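동네 산책·걷기 게시판
제목: 일요일 골목 걷기, 다들 음악 들으면서 걸으세요?

느린발
일요일마다 동네 골목을 걷는 게 요즘 유일한 취미예요. 산이나 강변 말고 그냥 집들 사이 길이요. 근데 이어폰을 낄까 말까로 매번 현관에서 고민합니다ㅋㅋ 골목 사진 몇 장 붙여요.

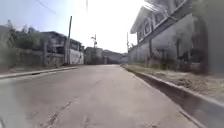
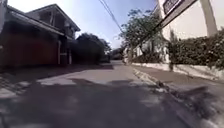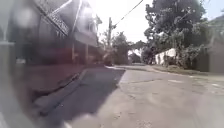
저는 원래 무조건 이어폰파였어요. 팟캐스트 하나 틀어 놓으면 한 시간이 금방 가잖아요. 그런데 지난달에 배터리가 나가서 그냥 걸었더니 새소리며 어느 집 설거지 소리며, 생각보다 들을 게 많더라고요! 그 뒤로 반반입니다. 다들 어떠세요?

감자수프
전 무조건 빼고 걸어요. 골목은 인도가 따로 없는 데가 많아서 뒤에서 차 오는 소리를 못 들으면 진짜 위험해요. 전기차는 더 조용하고요. 작년에 사이드미러에 팔꿈치 스친 뒤로는 한쪽도 안 낍니다.

밤열한시
윗분 말씀 이해는 하는데 저는 좀 생각이 달라요. 볼륨 낮추고 한쪽만 끼면 충분히 들려요. 음악 없으면 저는 아예 안 나갑니다... 안 걷는 것보단 낫지 않나요?

감자수프
한쪽만 끼면 소리가 어느 쪽에서 나는지 헷갈려요. 그게 더 무섭던데요. 강요하는 건 아니고요.

무화과잼
저는 오디오북이요. Auður Grímsdóttir의 걷기 에세이 듣고 있는데 챕터가 짧아서 골목 한 바퀴랑 딱 맞아요. Midtbø라는 마을에서 겨울 내내 같은 길만 걷는 얘기예요. 좀 심심한데 그 심심한 맛에 듣습니다.

느린발
오 그거 메모했어요! 같은 길만 걷는다니 제 얘기네요. 저도 같은 코스만 여섯 달째거든요.

밤열한시
같은 길 안 지겨우세요? 전 매번 다른 데로 가요. Mivby 앱에 걸은 길 칠해지는 기능 있어서 빈 데 채우는 재미로 다녀요. 지금 176개 칠했습니다.

감자수프
그건 걷기가 아니라 숙제 아니에요?ㅋㅋㅋ

밤열한시
숙제면 어때요, 저는 재밌는데요. 1000개까지 갈 겁니다.

무화과잼
두 분 싸우지 마시고요ㅎㅎ 저는 같은 길이 좋아요. 어느 집 감나무에 감이 언제 없어지는지 그런 게 보이거든요. 참, 신발은 뭐 신으세요? 저 Hastetti 신는데 밑창이 얇아서 포장 울퉁불퉁한 데 오래 걸으면 발바닥이 아파요.

느린발
저는 그냥 오래된 운동화요. 얇은 깔창 말고 두 배쯤 두꺼운 걸로 바꿨더니 훨씬 나았어요. 대신 발등이 끼니까 끈을 한 칸 풀어서 묶으셔야 해요.

감자수프
깔창은 저녁에 사러 가세요. 아침엔 발이 덜 부어 있어서 작은 걸 고르게 돼요.

무화과잼
오 감사합니다. 오늘 퇴근하고 가 볼게요.

느린발
그럼 저는 이번 일요일엔 갈 때는 빼고 올 때만 껴 볼게요. 다녀와서 후기 남기겠습니다!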